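Gwynne asks residents to help decide which local lives are remembered

2022-06-28 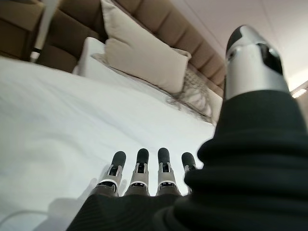 A town-wide memory project opens in July

The Gwynne Local History Society is starting a new project this summer to gather the stories of people who lived and worked in the town and were never written about. It is called Jillari, after the row of cottages that used to stand behind the tannery, and it opens to the public in the first week of July at the old reading room on Poranby Street.

We are very excited about this one! Gwynne has a good number of plaques and street names, and a handsome book about the mill owners that most households seem to have inherited from somebody. What it has never had is a record of the weavers, carters, laundresses, lodging-house keepers and school cooks who made up most of the town. Their names are in the parish registers and the rent books, and very often that is as far as it goes.

Jillari will put together written memories, recorded conversations, letters, recipes, work records and anything else families are willing to share. Everything collected will be kept at the reading room, where anyone can come in and look at it free of charge.

How it started

The idea came out of a talk the society gave last winter on the town's memorials. The talk was meant to last an hour and went on for well over two, mostly thanks to the audience, who had a great deal to say about who was missing. One woman had brought her grandmother's apprenticeship papers in a biscuit tin. Someone else wanted to know why the flood was remembered with a stone on the bridge and the strike with nothing at all.

We did not have a good answer to that. The strike closed both mills for a whole spring and split families for a generation, and the society's own minute books for those months talk about a flower show. Reading them again was a little uncomfortable, and it made several of us look harder at what else our predecessors had passed over. They collected what interested them, and they were mostly people with time and a decent income. We have plenty to thank them for (the map collection alone is a treasure) but there are large gaps, and the people who could help fill them are getting older.

What we are looking for

Memories of ordinary working life in Gwynne and the villages on the Poranby side, from any period within living memory or handed down in the family. We would especially love to hear about the tannery, the Jillari cottages before they were pulled down, the night shifts at the lower mill, the evening school, and the families who came to the town for work and stayed. We have almost nothing on that last subject and we know there is a lot to tell.

Stories do not have to be long, and they do not have to be dramatic. One of the best pieces we have had so far is half a page on how washing was dried in the back lanes and who was allowed to use which line, and on what day. It tells you more about how neighbours got on than any official record we hold.

Disagreement is welcome too. Two people may remember the same event quite differently, and where that happens we will keep both accounts and let readers see them side by side. The society will correct plain slips in dates if the contributor agrees, but will not tidy up anybody's opinions.

How to take part

The reading room will be open for Jillari on Wednesday afternoons and Saturday mornings throughout July. You can bring something in, sit down and talk to a member of the society, or take away a form and fill it in at home. Letters and photographs can be copied while you wait and handed straight back to you. Nobody will be asked to give up an original.

Recorded conversations last as long as the speaker wants. Contributors choose whether their name is used, and they can put off the release of a recording or leave out any part of it. Home visits can be arranged for those who find the steps difficult, and we can record in languages other than English if you let us know beforehand.

We are also holding 24 places on a short course for people who would like to learn how to record an older relative or neighbour. It covers how to ask a question and then keep quiet, how to label what you have collected, and what to do when a conversation turns to something painful. The course is free and no experience is needed.

What will happen to the stories

A first selection will go on show in the reading room in the autumn, followed by a printed booklet. The Jorix print workshop on Canal Row has kindly offered to print 400 copies at cost, and one will go to every school and care home in the district. The rest will be available from the reading room and the library counter.

Over the longer term we would like the collection to shape what goes up around the town. The council has asked residents for suggestions for 30 new street and path names on the land north of the station, and we will be sending in names drawn from Jillari, with the permission of the families concerned. It would be a fine thing to walk home along a path named after a school cook.

The project does not set out to take anything down or to quarrel with the mill owners' book. Their portraits will stay on the reading room stairs, and we hope visitors will stop and look at them on the way up to read about the people who worked for them.

About the society

The Gwynne Local History Society looks after the reading room, its map and photograph collections and the parish transcripts, and runs a programme of walks and talks from September to May. Membership is open to everybody and is not needed in order to contribute to Jillari.

Forms are available now from the reading room, the library and the post office. Enquiries from the press, and requests to visit during the July sessions, should be left at the reading room desk or sent by post to the society at the Poranby Street address.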